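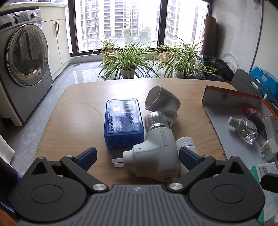 *White plug-in device on a light wooden table.*

Vorau go to Grondard on Saturday needing to win by two, after the 2-0 home loss in the first leg. Their coach gave us ten minutes on the bus. Bad phone line, engine running.

"We were flat," he says. "Both goals from the same corner routine. Same one! We had it on video all week."

Was it the zonal marking? He doesn't want to get into it. Then gets into it anyway.

"The near post guy has to attack the ball. He waits, it's over. I've told him. He knows."

So a change at the back, probably. The left back trained alone Tuesday, and won't start. No word on who does. "You'll see the team sheet when they see it."

Up front it's simpler. The big striker is back from his ban and the coach wants crosses, early ones, lots of them. Vorau put in hardly any last week and most of those were hit too deep.

"Grondard's center backs hate running toward their own goal. Everybody in the league knows it. We played in front of them for ninety minutes, that's on me."

The pitch at Clilska Park is narrow and he's not a fan. Played there in September, drew, lost a midfielder to a bad ankle. "You can't breathe out wide. Throw-ins are basicly corners."

The club has sold 215 away tickets, which he calls decent for a trip that long. The home end should be full, 2000 in there and loud.

And the keeper? There was talk of Pugh, the second-tier side, coming in with an offer before the summer. Short pause.

"He's our keeper. He plays Saturday. Ask me in the summer."

Last one, then, becuase the bus is pulling into a gas station. What if it's still level on the night at the hour mark?

"Then I take off a defender. Maybe another. Losing by one or by four, we're out the same."

Kickoff is at seven.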